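Setting the table for one: a talk with Nusrat Paracha 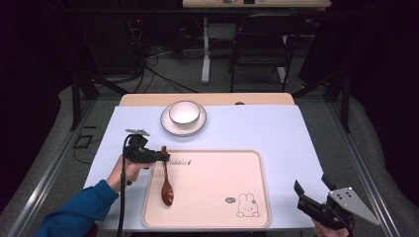 A bowl on its saucer plate, and the rabbit tray with a dark brown wooden spoon.

Nusrat Paracha has been thinking about breakfast since six this morning, and by the time I sit down with her she has already changed her mind twice about where the spoon goes.

"On the tray! It was always going to be on the tray," she says, laughing. "I had it beside the bowl for a week and it bothered me every single time I walked past."

Paracha writes the small-table column for Fledbridge, a newsletter on home and eating habits that goes out every other week. Her subject is the meal for one person: the bowl of soup at four in the afternoon, the rice and egg at midnight. She started it in March with her friend Thịnh Đoàn, who tests the recipes, and the first issue went to 400 readers. There are 2000 now, and a good many of them write back.

"They send me their trays," she says. "I didn't ask for trays. I asked for soup recipes, and people sent me trays, and I was so happy."

She is firm about the tray. Hers is a rectangle in a pinkish beige, with rounded corners and a rim that is only slightly raised. There's a line of dark cursive near the top and a little line drawing of a rabbit down in the corner. I ask if the rabbit was the reason she bought it.

"Completely the reason. I'd love to say it was the rim. The rim is very good, a spoon can't roll off it, but I saw those long ears and I was done."

The bowl took longer. Paracha grew up with deep, heavy ones and assumed she would want the same. Đoàn talked her into plain white with a thin dark rim, sitting on a round saucer plate with a rim to match.

"A plate under a bowl sounds fussy when you're eating alone," she says. "Try it, though. You've got somewhere to put the lime, or the bone, or the bit of ginger you don't want to chew. And you can pick the whole thing up when it's hot and carry it to the window, which I do most days, and I recommend a window to anyone who has one."

She likes a pale table under all this. White is her favorite, with a bit of light wood somewhere along the edge to keep it from feeling like a dentist's office. Đoàn prefers a cloth. They've had this argument in print, over two issues, and the readers sided with Đoàn.

Then there's wood for the spoon, which she'll talk about for as long as you let her. Metal on a ceramic bowl makes a noise she can't stand before nine o'clock. A dark spoon also stands out against all that white and pink, and she loves the look of it. Care is simple: wash by hand, dry it right away, rub in a little oil when it starts to look dull. "And don't leave it in the sink overnight. I've done it. I lost a beautiful one that way."

Her next column is on lids and small covered dishes, prompted by a letter from a reader named Dagim Wolde, who eats his lunch in three sittings and wants it to stay warm. Paracha has been trying out ideas at home all week.

"I've got every lid in the apartment out on the counter," she says. "Half of them don't fit anything I own. Come over, you can have some."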